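Os sinos de Sundmont e o ouvido de quem parte

Em Sundmont, o toque das seis da tarde já não chama ninguém para a missa. A igreja fechou ao culto regular há anos e o sino grande, fundido em 1655, só voltou a ouvir-se depois de o mecanismo ter sido reparado. Mesmo assim, quem cresceu na vila continua a acertar por ele a hora do jantar, e quem se mudou para longe fala dele antes de falar das ruas ou da família.

Foi esse hábito que levou um pequeno grupo de musicólogos e historiadores da Universidade de Makhubela a estudar o som dos sinos como matéria de memória. O projeto chama-se Trokunen e dura há quatro anos. Reúne gravações, partituras de carrilhão, registos paroquiais e entrevistas a antigos moradores, com atenção especial aos que saíram da região durante o encerramento das minas.
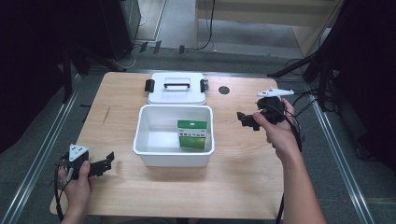 O que se procura nestas gravações? Procura-se sobretudo a relação entre um som repetido e a ideia que cada pessoa guarda de um lugar: a que distância se ouvia, que tarefas interrompia, que toques eram reconhecidos sem esforço e quais se perderam.

As entrevistas seguem um guião curto. Primeiro pede-se ao entrevistado que descreva de memória o toque que melhor recorda, cantando ou batendo o ritmo na mesa. Só depois se ouve a gravação. A diferença entre as duas versões é quase sempre grande. Muitos lembram um sino mais grave e mais lento do que o real. Alguns acrescentam um segundo sino que, segundo os registos da paróquia, nunca tocou à mesma hora.

Para os investigadores, estes desvios são parte do material. Uma das hipóteses do grupo é que a memória junta num único toque várias ocasiões – o funeral de um avô, a procissão de setembro, as manhãs de nevoeiro – e que o resultado soa mais solene do que qualquer delas. A hipótese ainda não está demonstrada, e há na equipa quem a considere demasiado arrumada. O envelhecimento do ouvido também pode explicar uma parte das diferenças, e os questionários só passaram a incluir perguntas sobre audição na segunda fase.

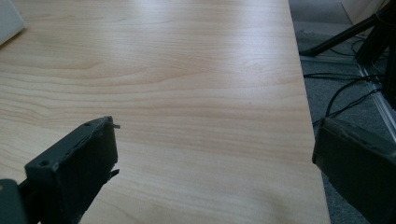
A segunda fase alargou o trabalho a Bunden, cidade portuária onde se fixou boa parte dos emigrantes de Sundmont. Ali não havia carrilhão. Havia sirenes de estaleiro, buzinas de nevoeiro e o apito da fábrica de conservas, que os recém-chegados começaram por detestar. Dezasseis dos entrevistados contam hoje a história ao contrário: é do apito que sentem falta, e o sino passou para segundo plano.

Essa troca interessou também aos compositores. Em Bunden, um ensemble local encomendou cinco peças breves a partir do arquivo, para percussão, metais e fita gravada. A mais longa parte do toque de finados e vai-o esticando até quase deixar de haver pulso. A mais conseguida é a terceira, em que a trompa imita a buzina do porto e os sinos tubulares respondem fora de tempo. 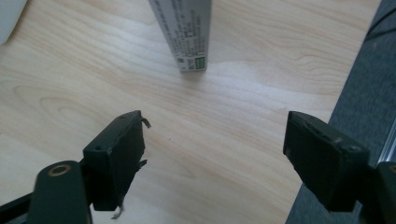

A estreia fez-se num armazém do cais, com as portas abertas para a água, e o ruído do porto entrou na música sem pedir licença. Parte do público preferia uma sala fechada. Na conversa que se seguiu, um antigo estivador queixou-se de que a buzina estava meio tom acima da verdadeira, e a discussão prolongou-se até ao fecho do bar.

O arquivo pode ser consultado na biblioteca municipal de Sundmont, mediante marcação. Cada visitante ouve até 4 gravações por sessão, com auscultadores. As entrevistas de Bunden estão ainda a ser transcritas e ficarão disponíveis na mesma sala.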